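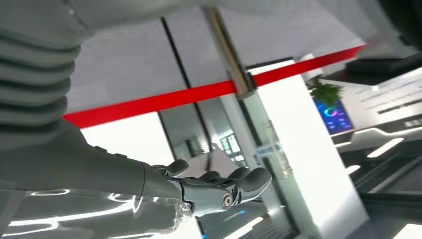

Speaker notes — Running a small-town library on reduced hours
Catriona McIver, Bemedgate branch

Slide 1. Thank the organisers. Mention that the handout is at the back and the slides will be emailed out after lunch.

Slide 2. Where we are. Bemedgate serves four townships, the furthest being Bustomthorpe. We lost our evening opening in October and had to decide what to do with the hours left over.

Slide 3. What people borrowed. Large print held steady. Picture books went up. DVDs dropped and we have stopped buying them. Pause for the chart — the colours are hard to read from the back row, so say the labels out loud.

Slide 4. The returns chute. It holds about 400 items before it jams. We found this out over the Christmas closure. Takács fitted a deeper bin and it has been fine.

Slide 5. Holds shelf. We moved it next to the front door and sorted by surname. 565 holds were collected in the first month. Staff spent less time at the desk and more time on story time and home deliveries.

Slide 6. The catalogue. We changed over to Briltuteck in the winter. Old barcodes needed relabelling, which took longer than planned. If asked about cost, refer them to the council report.

Slide 7. What I would do differently. Put the new hours on the door a month ahead. Ring the schools first. Keep one late opening, even a short one.

Questions. Finish by 11.40 so the next speaker can set up.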